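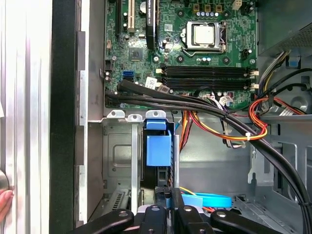 Memory first, then the cooler: a bench technician on office towers

Kullberg, a refurbishing workshop, takes in ex-office desktops and sends them out again with new memory and a clean processor. The technician who runs the bench spoke to us between two batches.

"We had 622 towers through last year and sold on all but 28," he said. Most came from one supplier, Gullo.

He works with the side panel off and the case lying flat. The old thermal paste comes off the heat spreader before anything else goes in. "If there's grey left in the corners, I do it again."

On boards with four memory slots he opens the latches at both ends and fits matched pairs by the manual. "People push in the middle. Push at the ends — one, then the other."

Cables take longer. He ties the power wires clear of the fans and leaves some slack at the drive side. The coin cell is changed on every machine, whatever it reads.

A finished tower runs a memory test for 5 hours. Asked about the older PCI slots, he said a few customers still need them for measuring cards. "Those boards go on a separate shelf."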